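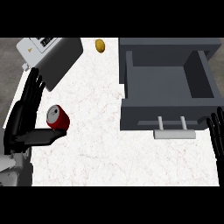 Kitchen counter with appliance, seen from above.

Home | Grounds | Match Day | Safety | Contact

Skendstead Football Ground
Pre-Match Safety Inspection: Concessions, Stands and Perimeter Advertising
Last updated: Sep 8, 2025

Inspection to be completed before gates open. Items marked "Action" must be closed before the next home match unless a later date is given.

1. Food and drink outlets

1.1 Fire extinguishers in place and in date - Pass
1.2 Fire blanket within reach of each fryer - Action
Comment: Blanket at the Destard End kiosk is mounted behind the door and cannot be reached when the door is open. Move to the side wall.
1.3 Power cords and plugs undamaged - Pass
1.4 Gas bottles upright, chained and outside the serving area - Pass
Comment: Chain on the second burger van is short. Acceptable for now.
1.5 Hand-washing station supplied - Pass
1.6 Line for service clear of exit routes - Action
Comment: At the last match the line reached Gate 10. Barriers are to be turned to face the parking lot.

2. Henao Stand (capacity 2,000)

2.1 Seats secure - Action
Comment: Seat 82, lower tier, has a loose bracket. Taped off and withdrawn from sale.
2.2 Stair edges marked and visible - Pass
Comment: Paint is worn on the center stair. Repaint in October.
2.3 Handrails firm - Pass
2.4 Emergency lighting tested - Pass
2.5 Exit gates open fully from the inside - Pass

3. Perimeter and advertising boards

3.1 Boards fixed and free of sharp edges - Action
Comment: The Flitis board behind the north goal has a split corner at player height. Cover or remove.
3.2 Distance from touchline meets league rule - Pass
3.3 Large billboard at main entrance stable - Pass
Comment: Checked from ground level only. Upper fixings were not inspected - access platform required.
3.4 Electronic boards: cables covered - Pass

4. Control room and first aid

4.1 Radios charged and tested - Pass
4.2 Public address heard in all areas - Not tested
4.3 First aid room stocked and unlocked - Pass
4.4 Ambulance route clear - Pass

Result: Conditional pass. Form 751 to be filed with the ground safety office.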